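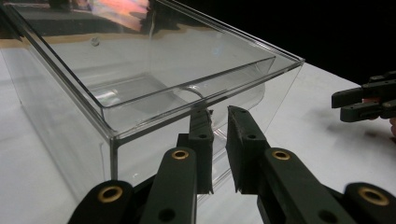

Vol. 3, No. 128

Race day at Nundlow, a thread, for those of you who stayed home where it was dry.

The course is the usual long triangle: out to the sandbar marker, across to the fuel dock, back past the breakwater where people's relatives stand with sandwiches. The wind forecast was 12 to 15. The wind had not read it.

First start, general recall. Second start, general recall. Third start, one boat over early, and it was the boat whose skipper had given us all a talk at breakfast on patience at the line. I'm not naming the boat. It's the green one.

We were on Zilleo, same as last year, same crew plus Wiebke Oltmanns on the bow, who has sailed real oceans and was very polite about our spinnaker.

For anyone new: Zilleo is 31 feet of boat that was fast when my parents were dating. She points well in a breeze, she hates chop, and the galley drawer opens on port tack. Every time. I've been hit by the same can opener on two continents.

First beat we went left. Everybody good went right. I'd like to say we had a theory about the tide. The theory was that there were fewer boats over there and I'd get yelled at less.

And then left paid! Big shift, ten degrees at least, and we came into the top mark ahead of Mendus, who have new sails and matching jackets and a man whose whole job is looking at a tablet.

I looked at the tablet man as we crossed. He did not look at me. I've thought about it a lot since.

Our lead lasted the whole of the reach and a small piece of the run. Mendus went by to leeward, which you're not supposed to be able to do, and Lieselotte Janssen waved from the helm like she was passing us in a parking lot.

Spinnaker report: it went up. It went up sideways with a twist in it, so for a while we had two small spinnakers. Wiebke fixed it by saying a word I don't know and pulling a rope I'd have sworn did nothing.

Back at the leeward mark there was a pileup. Seven boats wanted the same bit of water and all of them were shouting "room." I have the rule book. I've read that section over and over and I'm still fairly sure it comes down to who sounds the most certain.

Eichhorn hit the mark and did her penalty turn right there in the middle of everybody, which is legal in roughly the same way that parking in a doorway is legal. Two protests came out of that. Neither was ours, so I got to eat dinner.

Second beat: rain. Flat gray rain, no wind in it at all, then all of the wind at once. We reefed late. The can opener came out again.

Finish: sixth over the line, fourth on handicap, then third after the protests. Mendus won by so much that Lieselotte had already changed her shoes.

Entry fee went up again, to 749 for the series, and that now includes a T-shirt in one size. The size is Eichhorn's foredeck guy. On me it's more of a reefed main.

A few people asked about the finish line mix-up. The committee boat dragged its anchor during the squall, so for a while the line was moving toward us. First time all season that anything in this sport has come to meet me halfway. They reset it before we got there.

Things to fix before the next one: the drawer latch. The jib car on the starboard side. The wind instrument, which spent the last leg telling us we were in the middle of a gale, going backward. My attitude, per Wiebke.

She says she'll come back for the long race in August if somebody buys a new spinnaker. I said the old one has years left in it. She asked which half.

Results are up on the club door, under the lost and found notice. If you left one sailing glove at the fuel dock, left hand, it's mine now, I lost the other one.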